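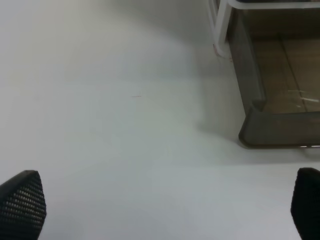 No. 51
October
By Amna Bangash

Desktop storage: the three-drawer unit

The small parts bench gets a new drawer organizer this month. It replaces the open trays, which collected dust and were knocked over often enough that the washers and the grommets ended up in one mix. Members who use the bench should read the notes on loading before they put anything away.

The unit is a tabletop model with three drawers stacked one above the other. The drawers are a smoky brown translucent plastic. The top is white with a raised rim, and so are the strips between tiers and the pull handles. It was ordered through Steveck along with a pack of 100 blank labels. No assembly drawing came with it, but the parts only go together one way.

Tinted plastic has a practical limit. A dark part against the back wall of a closed drawer is hard to pick out, and a clear bag of clear spacers is close to invisible. Labels are therefore required on all three drawers. They go on the front panel to the left of the handle. Do not put them on the handle, where they peel at the corners and leave adhesive under the fingers. Block capitals, one category per label.

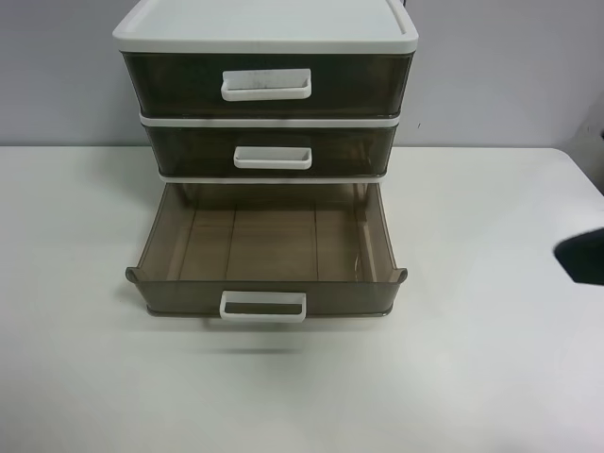

Nesrin Yurt has asked why the heavy items are not going in the top drawer, where they would be easiest to reach. A light frame with a loaded top drawer can tip forward when that drawer is pulled all the way out. With the weight at the bottom the risk is lower, although a full bottom drawer at full extension will still shift the balance. Support it from underneath with one hand and push it back in before opening another.

The assignment is as follows.

Top: grommets, felt pads, cable clips.
Middle: washers and spacers, bagged by size.
Bottom: machine screws and nuts, in lidded cups.

Loose screws are not to be tipped straight into a drawer. They scratch the floor and work their way into the corners, and once the plastic is scratched it is harder to see what is in there. The cups are the 40 mm size from Kella. Eight of them make a full load for the bottom drawer. Spare cups are in the Zaltari box under the bench.
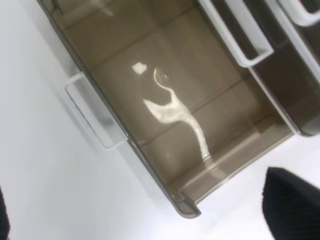
Bottom drawer before loading.

Cleaning is a soft cloth and dish soap, well diluted. Glass cleaner with ammonia should be kept away from tinted plastic, as should solvent wipes, which can craze it. Dry the drawer fully before it goes back in. Moisture trapped under a cup will mark zinc-plated screws within a few days. Any grit on the runners can be brushed out with the drawer removed - lift the front slightly and draw it toward you.

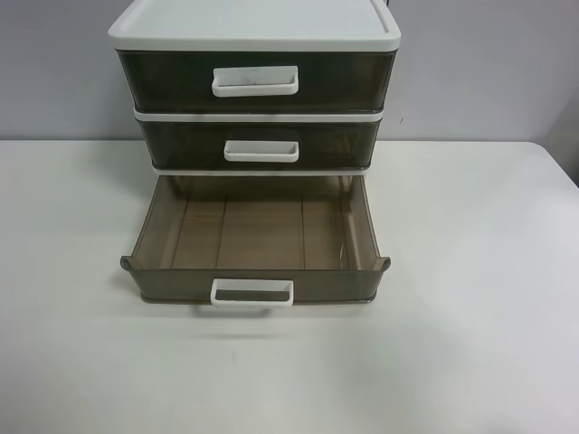 The rim on the lid makes it tempting to use the top as a fourth tray. Small items may sit there while a job is in progress, and they are to be cleared at the end of the session. Drinks are not to be placed on it at any time.

Daniyal Bangash is transferring the old stock and will write the first set of labels. Anything he cannot identify goes in a bag marked UNSORTED, to be kept at the end of the bench until the next issue and then discarded. Claims and corrections to Eftychia Liapis.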